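Gripper width jumps around whenever the object is see-through or mesh. Filter it or fix it upstream?

Asked in Perception and Tracking, June 2023
Tags: pose-estimation, gripper-width, policy-training, filtering

Ulano

Hi all! First post, long time reader. I'm having more fun with this project than with anything I've built in years, so please excuse the length.

I'm training a small manipulation policy from demonstrations recorded with a hand-held two-jaw gripper that has a wide-angle camera on it. The task is clearing a table: pick up a piece of packaging, carry it to the trash, let go, repeat. The pipeline is the usual one. Video and IMU go in, visual SLAM gives me the camera trajectory, a separate step estimates how far the jaws are open, and everything gets resampled to a common clock and written out as episodes.

I have 300 episodes so far. The SLAM step succeeds on 266 of them, which I'm happy with. The trouble is the jaw width. I don't have markers on the fingers. I trained a little segmentation network to find the two finger pads and I take the gap between the inner edges of the masks. On boxes and cartons it's lovely, a nice smooth curve down to a flat plateau and back up again. On plastic wrap, foam netting and produce bags it's a mess. The width will sit at a sensible value, snap to nearly open for a few frames, then snap back. Sometimes it does this through the whole carry.

The policy trained on this data has learned to twitch. It picks up a carton beautifully and then opens and closes its jaws in the air like it's talking to someone.

What I've tried:

A moving average over 15 frames. Takes off the worst spikes but smears the actual closing moment, and the policy now closes late.

A median filter. Better, but the longer dropouts go straight through it.

Raising the mask confidence threshold. Fewer wrong values, more missing ones, and then my interpolation draws silly ramps across the holes.

Should I keep working on the filter, or go back and fix the segmentation? And if it's the segmentation, how many labeled frames are we talking? I do the labeling myself in the evenings and would like to keep my eyesight.

Thanks!

Derek Bellamy

Use a Kalman filter. Constant velocity model, tune the measurement noise up until it looks smooth. Should be 20 lines of Python.

Ulano

Thanks Derek. I gave it a go last night. It's smoother, but when the mask fails for a long stretch the filter believes the bad values and drifts over to them. Maybe I have the noise set wrong?

Derek Bellamy

Probably. Or just put a fiducial on each finger and be done with it.

Clodagh Cronin

Oh, I love this problem! I spent most of April on it, so let me save you some of that.

Derek's filter is a good last step, but it can't do the job alone. A Kalman filter assumes the noise is scattered around the true value. Yours isn't. When the mask grabs the wrong thing, the error is large, it points the same way every time and it lasts for many frames. You need to reject those measurements before the filter sees them, and for that you need a number that tells you when the mask is lying.

Fortunately you have one for free. The fingers are bolted to a linkage, and the camera is bolted to the same body. So each pad can only ever appear along one fixed track in the image, and for any given opening the left pad and the right pad have to sit at matching places on their tracks. Two measurements, one degree of freedom. When they disagree, something is wrong.

What I do:

Record one calibration clip. Hold the gripper over something plain, open and close it slowly four or five times, nothing between the fingers. Run your segmentation on it and fit a curve for each pad, image position against opening. A cubic is plenty.

At run time, turn each pad's position into its own estimate of the opening. Call them L and R.

If L and R agree within a tolerance (I use 4 mm), average them and pass that to the filter. If they don't, look at which one is closer to the filter's prediction. If it's within the tolerance, use it alone with the noise turned up. If neither is, pass nothing and let the filter coast.

If it has coasted for more than half a second, flag the stretch and leave it out of training. Please don't interpolate across it! Your ramps are teaching the policy a slow opening motion that was never performed.

Then run the whole thing backward in time as well and combine the two passes (look up the RTS smoother). You're working offline, so you may as well use the future. That fixes your late closing too, as a forward-only filter always lags.

Now the segmentation, because the checks above can only throw bad frames away and you'd like to keep more of them.

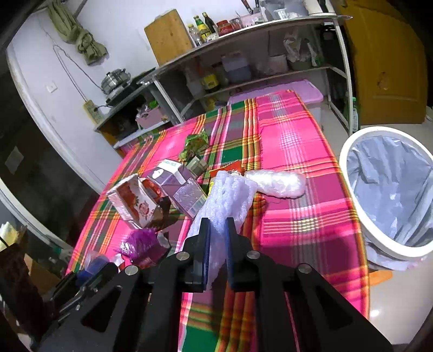

Segmentation networks for finger pads tend to learn two shortcuts, color and "the thing at the end of the arm," and it's worth working out which one yours has picked. Mine went for color. My training frames had been labeled over a bare desk, where anything dark and blue near the middle was a pad, and the network had no reason to learn more than that. Then I moved to a table with a loud plaid cloth in pink, magenta and dark green, with a purple and white carton and a shiny purple wrapper among the litter on it, and the masks started leaking. Foam netting was the other offender. It's pale and ribbed, and when it lies along the line between the two blue pads, the inner edge of the mask is exactly where you need it to be sharp and exactly where the network has the least practice. The pivot screws, on the other hand, look the same in front of any background, bright round heads on a black arm. I added those as keypoints, the two close to the jaws and the two farther out, and they carried the estimate through a lot of frames where the pads were hopeless. If your gripper has anything like them, label them! It's one click each.

As for how many frames, fewer than you fear. I labeled 400, and the choice mattered much more than the total. Run the L and R check over all your episodes, sort frames by how badly the two disagree, and label from the top of that list. Skip neighbors (I take at most one frame per second of video) or you'll label the same bad grasp over and over. My first batch was picked at random and barely moved the error. The second batch, picked by disagreement, cleared up most of the dropouts in an evening.

Two more things to watch for.

Shadows. The gripper throws its own shadow on the table, and a patch of cloth in shade can be close to the pad color. Brightness augmentation over the whole image doesn't help much with this. Pasting in soft-edged dark patches does.

Scaling. Check whether your policy sees width in meters or normalized. If it's in meters next to rotations in radians, the width loss is tiny and the network won't bother getting it right. Some of your twitching in the air may be that.

I'd do the calibration clip tonight and plot L and R on the same axes for one bad episode. You'll know in five minutes whether I'm talking sense, and it's a really satisfying plot!

Ulano

Clodagh, this is fantastic. I plotted L and R for episode 12 and they sit right on top of each other until the grasp, and then R goes flying off by itself. So it's only one finger that's failing! I'd been averaging a perfectly good number with garbage for weeks.

Mine has visible screws as well, so keypoints are next. One follow-up: do you refit the calibration curves if the camera gets bumped?

Clodagh Cronin

Every time, and also at the start of each recording session. I made it the first clip of every session so I can't forget. If L and R disagree by a constant amount even with nothing in the jaws, the mount has moved.

Hivuswood

Following. Same trouble here with cling film. Does anyone know if the RTS part works with gaps in the measurements, or do you have to split the episode first?

Clodagh Cronin

It works with gaps. Skip the update step on those frames, keep the predict step, and the backward pass takes care of itself. Split only where you've flagged a stretch as unusable.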